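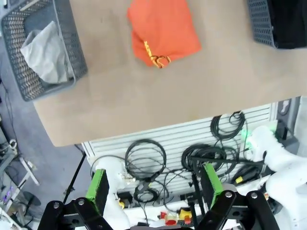
Gray mesh baskets on a beige table, with an orange drawstring bag

Brevum Laundry Basket, gray
Article 974, sold by Baumgartner Household, Buston

The Brevum is a rectangular basket made of gray plastic, for clothes which wait to be washed or folded. It was first made in 2014, and the shape has stayed the same. In April we changed only the packaging, so a new basket will fit together with your old ones.

The walls are perforated on the sides, so air can pass through the clothes. Please do not use it for very small items, for example doll clothes — they can slip through the openings.

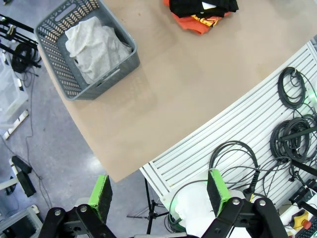

Brevum basket with a light gray cloth inside, next to folded clothes

Many of our customers buy two pieces and sort by color. Light things go in one basket and black things in the other, and what is already folded stays on the table between them. We recommend this also for small apartments, where a big hamper with lid takes too much place.

The handle is an oval opening directly in the wall, below the rim. There is no separate part that can break off. With wet towels the basket becomes heavy, so please carry it with both hands.

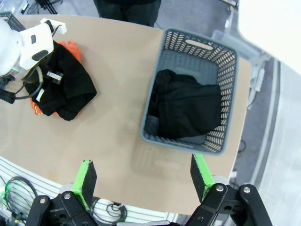 Care and cleaning

Wash the basket by hand with warm water and a little dish soap. A soft brush helps for the slots. Do not put it in the dishwasher and do not leave it beside a heater, the walls can bend.

Ordering

Single baskets are sent from our store in Buston. For laundries, hotels and schools we deliver from 200 pieces on a pallet, and the largest order we can accept at one time is 2000 pieces. The Prutix shelf is sold separately and holds the baskets in a row — please measure your wall before you order it.

The basket is available in gray only. Returns are possible when it was not used and the label is still on it.

Page updated June 2022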